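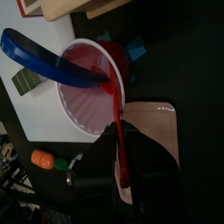 *A red plastic spoon and a round white bowl.*

I met the woman behind Flusham's only soup stall on a wet morning in April, and she had me peeling onions before I'd got my coat off. "You can talk and peel," she said, so I did both, badly.

She started with 4 regulars and a borrowed pan. These days she gets through 800 portions in a good month, and 3,000 over the winter if the weather's foul enough. "Rain is my best advert," she told me. "Sunshine, they all go for ice cream!"

I asked how she learned. From her gran, mostly, and from 25 years of school kitchens, where she says she picked up speed and a lifelong dislike of instant mash. Her bean soup is the one people queue for (I had two helpings, no shame). She wouldn't give me the recipe, but she did let slip that there's a spoonful of plum jam in it - and that the beans come from Voicu, the little grocer's by the bus station.

Would she ever open a proper café? She pulled a face. "I'd have to buy chairs. Then people sit on them all day."

The rent on the pitch goes up again this summer, which worries her more than she lets on. She's thinking of doing bread as well, if she can get the oven fixed.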